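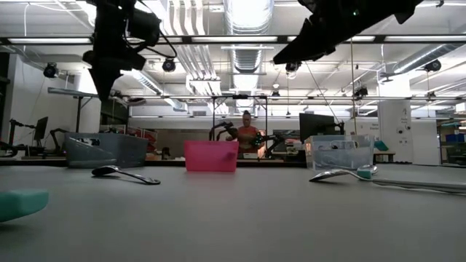
Figure 3. Three bins and spoons on the table, with the two arms overhead.

Section 3: Sorting Utensils with the Dumell Two-Arm Station

Putting the silverware away is usually the first household chore people want to try on a new Dumell, and we understand why. It is dull work, it comes around every day, and it looks so easy when a person does it. So before you start, a word about what to expect. The Dumell can sort spoons and other simple utensils into bins, and on a good day it does this nicely. It is still a good deal slower than you are, it gets confused by shiny things, and it will sometimes pick up a spoon and let it go again. Please think of this section as a way to see how far the machine has come, and keep doing the real dishes yourself for now.

Before you begin

You will need three bins, your Danko gripper tips (the narrow pair), and a handful of utensils. The bins don't have to match, and mixed shapes and colors are fine. A clear bin is the hardest for the system to find, so if this is your first try you may want to use solid ones and save the clear one for later.

CAUTION: Do not use sharp knives, peelers or skewers in this exercise. The arms can drop or swing what they are holding.

Setting up the table

1. Wipe the tabletop and let it dry. Crumbs and water spots are easily mistaken for objects.

2. Stand the bins in a row toward the far edge, with a hand's width between them. Both arms need to reach every bin without crossing.

3. Lay the utensils in front of the bins. Leave them at whatever angle they fall, but don't stack them for the first run. Two pieces that touch are much harder to pick than two that don't.

4. Check the cable on each arm for slack. It should make an easy loop and never pull tight when the arm reaches down.

NOTE: Overhead light on a polished spoon can look to the software like a hole in the table. If the same spoon is skipped again and again, turn it over or move it a few inches.

Running the chore

5. Open the Juvau panel and choose Chores, then Utensils. Tap each bin on the screen and tell it what belongs inside.

6. Set the lift height to 400 millimeters. This clears the rim of most household bins — if yours are taller, see Section 5.

7. Set the speed to 20 percent. We know this feels slow, and you will be tempted to raise it. Please finish one full run first.

8. Keep your hands off the table and press Start. The arms take turns, and a pause of several seconds between picks is normal.

9. When the panel says Done, look in the bins yourself. The software reports what it tried to do, and a spoon that slid off the rim may still be counted as put away.

CAUTION: If a utensil gets wedged under a gripper, press Stop before you reach in. Never pull it free while the arm is powered.

If things go wrong

Long handles are the usual trouble. The gripper closes near the end, the heavy bowl tips down, and the spoon turns in its grasp. Redraw the pick point closer to the middle and try again. If the panel shows code 199, the arm has lost track of a bin, most often because it was nudged; put it back and repeat step 5.

Owners who use the Grorkix lid kit should remove all lids first. Opening a lid and placing a spoon in the same run is not supported in this version.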